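La cota de Ulholm

El informe de nivelación llegó a la oficina de Gornbridge en marzo, con un error de cierre de 3 milímetros. La tolerancia era de 5. Huia Cartwright lo leyó dos veces, comprobó las sumas de la libreta y no lo firmó.

El itinerario partía del clavo de referencia de Skiredville y terminaba en el umbral de la antigua casa de baños de Ulholm. Eran 2.143 metros de ida, con miras de ínvar y visuales cortas. El error entraba en norma. El desnivel resultante, en cambio, situaba el umbral nueve milímetros por debajo de la cota de la campaña anterior, firmada por Orathai Phetsri.

—El edificio se asienta —dijo Apinya Hemmin.

—O se asienta el clavo.

Apinya abrió el expediente. Orathai había anotado las lecturas a lápiz, con la temperatura al margen y una raya bajo cada cambio de estación. En la última hoja figuraba una frase sin relación con el cálculo: «El agua suena debajo».

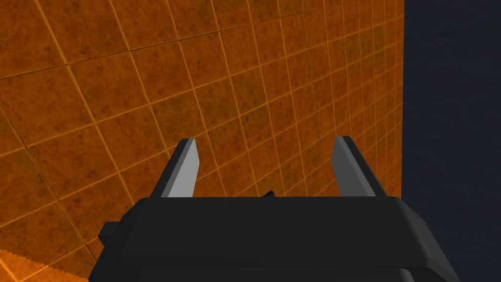
Volvieron a Ulholm a las seis de la mañana, antes de que el sol calentara el trípode. Repitieron el itinerario en sentido inverso. Jaruwan Phetsri, hija de Orathai, sostuvo la mira en el umbral sin hablar. Huia leyó hilo superior, medio e inferior. Apinya dictó de vuelta cada cifra.

El desnivel volvió a dar nueve milímetros.

Enlazaron entonces el clavo de Skiredville con el de Semeniuk, empotrado en roca. El clavo no se había movido. Huia escribió la corrección en tinta, restó, y dejó en blanco la casilla de causas.

—Mi madre habría puesto algo —dijo Jaruwan.

Huia apoyó la palma en la piedra del umbral. Esperó el tiempo de una lectura, quizá dos. Después tomó la libreta y anotó la hora, la temperatura y, en observaciones, tres palabras: «Se oye agua».

Firmó debajo. Apinya plegó el trípode y guardó el nivel en su caja.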